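2019-08-19

Workshop book, survey bench. Flerwood bypass job, drone side.

Picking up from Friday. The stockpile volumes from the Flerwood north pit still don't agree with the haulage dockets. The flight model says we have more material on the ground than the loader operator thinks he moved. The gap was small in April and has grown with every flight, so I don't think it is a one-off processing error. Going through it in order today.

First check, ground control. Pulled the coordinates for all the targets on the north side and compared them with what was typed into the processing job. One target near the Iltville Road gate had its height entered from the old site datum. Everything else was on the new one. Corrected it and reran the bundle. The surface near the gate dropped and the edge of pile 3 came down with it. Pile 2 hardly moved. That accounts for part of the gap but not all of it.

Second check, base surface. The volumes are being taken against the stripped surface that Tredetti supplied before the pads were built up. The pads have since had crushed rock placed under piles 2 and 3, so we have been counting the pad as stockpile. Asked Tredetti for the as-built pad levels. They have them for pile 3 only. For pile 2 we will have to shoot the toe and interpolate underneath, which is poor but better than what we have now.

Third check, the flights themselves. Flying height on the last run was 60 m with 80 side overlap set in the app. Image quality is fine, a few soft frames on the windward leg. The batteries were swapped between lines and the exposure changed slightly after the restart because it was left on auto. You can see the join in the orthomosaic as a faint band across the haul road. No effect on the surface that I can find. Lock the exposure next time anyway.

Redid the bench labels while the rerun was going. Battery trays are now marked by cycle count and not by purchase date. Any pack that has gone over 220 cycles goes on the bottom shelf and is for training flights only. One pack in the old set has a slight swell on the long side. It is in the metal bin outside, taped terminals, do not bring it back in.

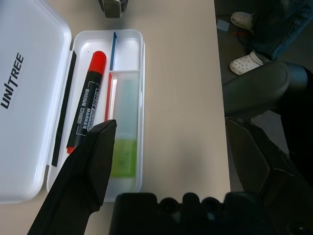

Open case with the red-capped whiteboard marker.

Rerun finished after lunch. Results with the corrected target height and the as-built pad under pile 3:

Pile 1: no change worth noting.
Pile 2: still high against the dockets. Pad not yet removed from the volume.
Pile 3: now within what I would expect for loose material and bucket estimates.

So the base surface is the main culprit. I would like to see pile 2 fixed before anybody sends a revised figure to Edwards. They were told last month that the drone volumes were the ones to pay on, and I don't want to correct a number twice.

Compaction. The dockets are in loose truck measure and our figures are in stockpile measure, and the monthly sheet has been comparing them directly. There is a column for a bulking factor but it is set to 1. Left a note in the cell. Someone on the earthworks side needs to give us a factor for that rock, I'm not going to pick one out of a handbook.

RTK base. Set it up on the workshop pillar and logged for 900 seconds to see if the dropouts from last week would come back. None today. The only difference is the antenna cable, where I used the short one. Put the long cable on afterwards and wriggled it at the connector, and the satellite count fell away each time. The long cable is tagged and on the repair hook. If you need the length, borrow the one from the Iltville kit and write it in the book.

Rover pole tip is worn as well, enough to matter on hard surfaces. New tip is in the parts drawer, not fitted yet. Whoever fits it needs to remeasure the pole and change the height in the controller profile. The profile name is still the old one.

Flight app. Updated the tablet, did not update the controller. It then refused to load the Flerwood mission until the geofence file was imported again. The file is in the shared folder under Site Files, and a copy is now on the tablet. The restricted strip along the power line is in it. Checked on the map before closing up.

Propellers: changed the front pair on the bigger aircraft. Small nick in the leading edge of one, the other was all right but they get changed together. Hover test behind the shed, no odd noise, vibration log looks flat. Old ones cut in half and binned.

For the next visit to Flerwood:

Shoot the toe of pile 2 all the way round, closer spacing on the haul road side where it has slumped.
Repaint the target by the Iltville Road gate, the grader has been over one corner.
Add a target on the high bank to the west. We have nothing up there and the model is leaning on the flat ground for its heights.
Exposure locked before take-off.
Take the short antenna cable.
Ask the loader operator if any material has gone out the back way without a docket.

Processing job is saved as a new version, the old one is left alone for comparison. Tredetti's pad levels are in the same folder in the format they came in. I have not converted the pile 2 outline yet. Charger timers off, shed locked.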